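Pletbridge motorcycle theft

The Pletbridge motorcycle theft was a minor criminal case in the market town of Pletbridge, known locally for the way the stolen machine was recovered. The motorcycle, a Bellis tourer, belonged to Hywel Harries, a retired roofer.

Background

Harries advertised the Bellis in September. A man calling himself Wyn Gwynne came to view it on a Thursday and asked for a short test ride. He left a set of car keys as security and rode off towards Tuseck. The keys fitted no car in the street.

Recovery

The rider ran out of petrol after 20 miles — the fuel gauge had been faulty for years — and pushed the motorcycle to the nearest garage. Its owner, Rhiannon Voyle, had serviced the Bellis twice and knew its dented tank. She told him the pump was broken and telephoned the police.

Court case

The man was found to be Eamon Corrigan, aged 75. He admitted theft and told magistrates he had wanted to impress a woman at his dance class. He was fined and ordered to pay Harries £143.

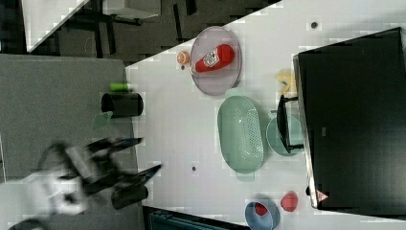
What happened to the motorcycle?

Harries took it off the market and had the fuel gauge repaired. He later sold it to a neighbour, Rhun Sayce, who paid in full before riding it.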